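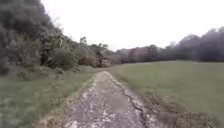 Grirano Pumo path rover: open demo at the Bañuelos estate
Posted March 1, 2026

Rating: 2 out of 5, for now

I went to the Pumo demo wanting to like it. We look after a lot of path where I work, most of it old, and walking it for inspection eats up time I would love to hand over to a machine. Grirano says the Pumo will drive a path on its own, film the surface and send you a report on what needs fixing. The company has been saying this for a while, and the open demo at Bañuelos was the first chance for people outside the pilot program to see it run on ground it hadn't been built for.

Or that was how the invitation put it. When I asked whether the rover had driven the route before, the answer was "a few mapping passes." I asked how many is a few and got a friendly shrug. So keep that in mind with everything below. A machine following a route it has already mapped is doing a much easier job than the one in the brochure.

The route

Credit where it's due, they picked an honest bit of ground. The estate path starts out as old concrete, badly cracked, with grass coming in over the edges and a strip of churned mud down one side. Elsewhere it's packed earth and stone. There are trees and thick brush along one side and open grass on the other, and plenty of places where it's hard to say exactly where path ends and verge begins. I've got paths just like it. If they had set up on a nice flat parking lot I would have gone home.

The sky was flat white overcast. For a camera-based machine that is about as kind as light gets, with no hard shadows to mistake for holes. I asked if we could come back on a bright afternoon in April, with the sun coming through the leaves. They said they'd look into it.

Driving

The rover drives well, and I'll say that plainly. It kept to the concrete, took the bends smoothly and didn't wander off toward the mud. The longest crack runs lengthwise along the path, which is nasty for small wheels, and the Pumo crossed it and crossed back without getting hung up. Nothing about it looked nervous.

It is slow. The published walking pace is a very relaxed person's walking pace, and on the broken stretches it dropped well below that. The whole run took 16 minutes on a route I could have walked there and back in the same time, with a stop to tie my boots. Grirano's reply is that the rover doesn't need you there while it works. Fine, except that an operator with a handset stayed a few steps behind it all the way. We were told this was for visitor safety. I'd want to see a run with the operator back in the barn drinking coffee before I believed the word "unattended" on the spec sheet.

It also stopped twice for no reason I could make out. Each time the operator pressed something and off it went. Asked about it afterward, the staff called these "confidence pauses." I call it a person pressing a button, and I'd like to know how often it happens in a normal week. 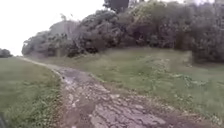
The loose stuff was where I paid closest attention. Concrete has an edge you can find, more or less. Packed dirt with stones in it, ruts, and grass on either side is a much fuzzier business, and a wet patch or puddle that reflects the sky can look like nearly anything to a camera. The Pumo slowed right down near standing water and steered to the drier side. Good behavior, and the best thing I saw it do. When I asked whether it knew the water was water or was just steering away from a bright patch, I got an answer about "surface classes" that I wrote down and still can't make sense of.

The report

This is the part you're paying for, and it's the part that let me down. The software side is called Stadov and it runs in a browser. You get a map, a line for the route, and colored markers wherever it thinks the surface is damaged. Click a marker and up comes the picture.

The pictures are soft. On the big screen in the tent they looked all right at a glance, but as soon as you wanted to see how wide a crack was, the detail wasn't there. Grass turned to mush. For "there is a crack on this stretch," OK. For "this crack has opened up since last year and needs filling before winter," I wouldn't sign my name under it.

Then there's the marking. On the worst of the concrete, where I'd have written off the whole section, Stadov had put down 7 separate markers, each with its own severity score, and left bare slabs between them that looked just as bad to me. On the dirt it had flagged embedded stones as damage. They're what the path is made of. The staff told me the scoring can be tuned for each site, and that tuning comes with the setup package, priced separately.

What I couldn't find out

Battery life in the cold. What happens in tall weeds, since only some of the grass near the route was kept fairly short. What happens when a dog comes up to it. Who gets it out if it slides off a wet edge far from the gate. I asked all of these and came away with a brochure.

Cost

The figure they quoted me was $3346 a year for Stadov, and the rover lease goes on top of that. They wouldn't give a lease price without a site visit. I don't like that, and I never have liked it from any supplier of anything.

Would I get one?

Not this year. The driving is further along than I expected and the people were pleasant, even when I was being a pain. But a driver that needs a minder and a report I'd have to go out and check on foot leaves me doing the same walk I do now, with a subscription attached. If Grirano will bring a Pumo to one of my own paths, unmapped, and let it run with the handset switched off, I'll come back and change the rating. I've put that request in by email and I'm waiting to hear.

Parking at Bañuelos was easy, by the way. Bring boots.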